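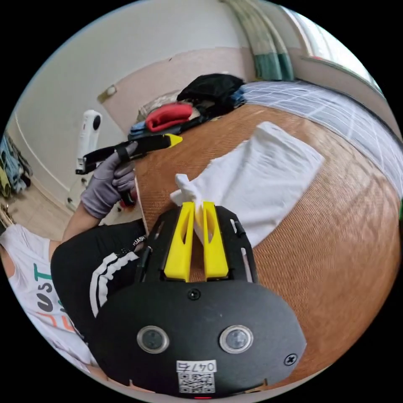 Lakeland terrier wakes at 4am and won't settle - what am I doing wrong?

Search Jelport Dog Owners
Go
July, posted by Ruth Parsons
Viewed 921 times

Hi all, first post so be gentle! We've got a Lakeland called Biscuit, eight years old, and he's been a brilliant sleeper ever since he was a pup. He used to go out for a last wee at half ten, flop in his basket in the kitchen and that was that until my alarm went off. I honestly thought we'd cracked it for life.

Then in the spring we moved from a farmhouse outside Fladport into the town itself, and for the last few weeks he's been up at 4am on the dot. It starts with pacing (you can hear his claws on the tiles), then a bit of whining, and if I don't come down he does that single bark every minute or so, like a smoke alarm with a flat battery. When I do come down he's delighted to see me. Tail going, toy in his mouth, the lot. He goes out, has a sniff about, sometimes wees and sometimes doesn't, and then he thinks it's morning.

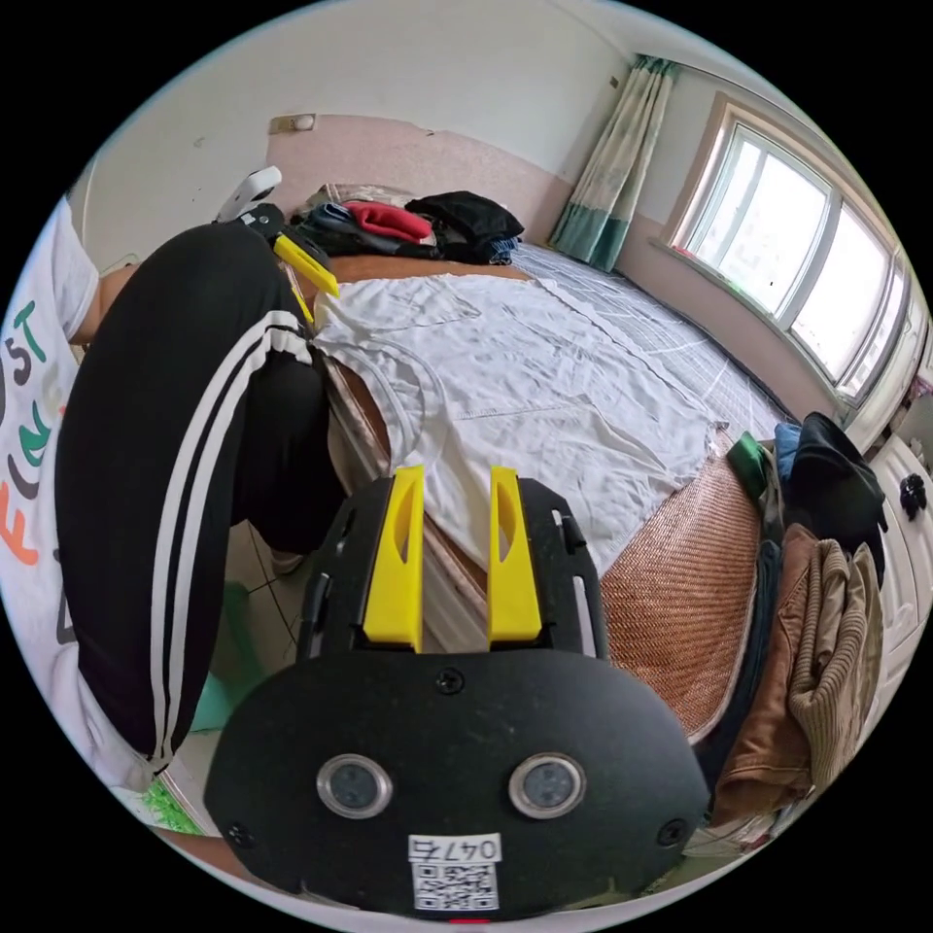

I've tried a later walk, I've tried moving his tea from five o'clock to seven, and I've tried leaving the radio on low, which only kept me awake as well. My sister says let him up on our bed and be done with it, but my husband is dead against it and he's the light sleeper. The neighbours on the other side of the wall have a baby and have been very nice so far, but I can't see that lasting.

He's eating fine, full of beans in the daytime and still thinks he's two. He had his booster in the winter and the vet was happy with him then. Is this just the move? Is it his age? Or have I trained him to do it by coming down every time? I'd love to hear from anyone who's been through it, especially with a terrier, as my friends with Labradors just look at me blankly.

Rhodri Morgan

Hello Ruth, I've had Lakelands and Borders most of my life and you have all my sympathy, they're stubborn little so-and-sos once they get an idea in their heads.

Before anything else I'd ring your vet. He was fine at the booster but that was months ago, and a dog of eight who suddenly wants out in the night could have a water infection or a bit of a sore back. Take a wee sample in with you if you can catch one (a soup ladle is your friend!). Mine goes to De Luca's in town and they never mind me turning up with a jam jar. If he's drinking more than he used to, measure it. I used to fill the bowl from a jug in the morning and note down what was left at bedtime. One day my old bitch got through 710 ml, which was well up on what she normally had, and the vet was glad to have an actual number to look at.

If he gets the all clear, then I'd say it's light and noise. July mornings are very bright at four, and a town wakes up differently from a farm. You'll have gulls, bin lorries, somebody's van going off to work. We hung a thick old curtain over the kitchen door glass and it bought us another hour straight away. 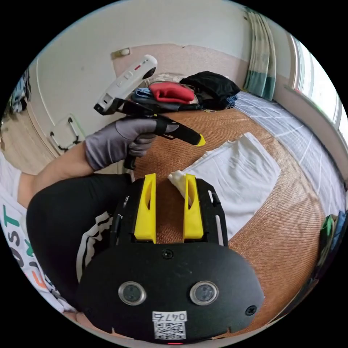
Sitting on the bed, grey glove on

As for going down to him, I wouldn't leave him barking with a baby next door. What worked here was getting in first. Set your alarm for 15 minutes before he normally starts, go down, lead on, straight out and straight back in. No chat, no toy, no big light. Then back to bed with you. After three or four nights push the alarm a little later, and keep pushing. It took us most of a month and I looked dreadful, but Tegan went through till half six at the end of it and kept it up for years.

And stop him having the toy! I'd put them all in a cupboard at bedtime. He's got a lovely arrangement going at the moment, you come down and it's a party.

flurnau_farm

just let him on the bed. ours has slept on my feet since he was a pup and never woke anyone. your husband will get used to it, mine did
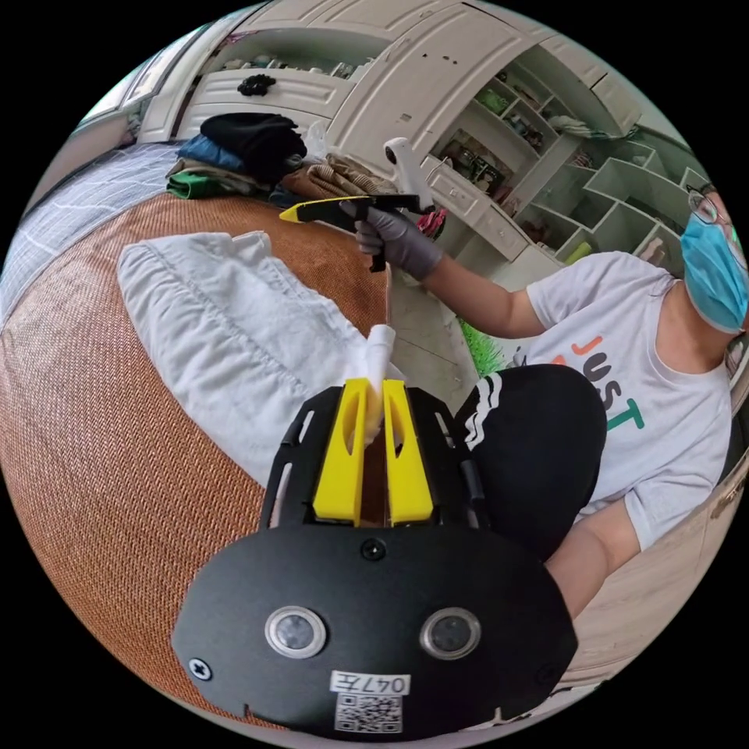

also have you checked for mice in the new place? terrier + old kitchen + 4am = mouse behind the washing machine. ours stood and stared at the skirting board for a week before we twigged. pull the units out and look for droppings

Ruth Parsons

Oh you two, thank you! Vet is booked, and I've got the ladle ready. I hadn't thought of mice at all but he DOES spend a lot of time with his nose under the cooker - I assumed it was crumbs. Will have a look with a torch tonight. Curtain going up as well. The bed is still being negotiated at this end.

Rhodri Morgan

Good stuff. If it is mice please don't put poison down with him in the house, terriers will find it or find the mouse that ate it. Snap traps in a box he can't get his nose in. Let us know how the sample comes back.

Get our monthly newsletter! Enter your email address and we'll send you the best tips from Jelport members. Unsubscribe at any time.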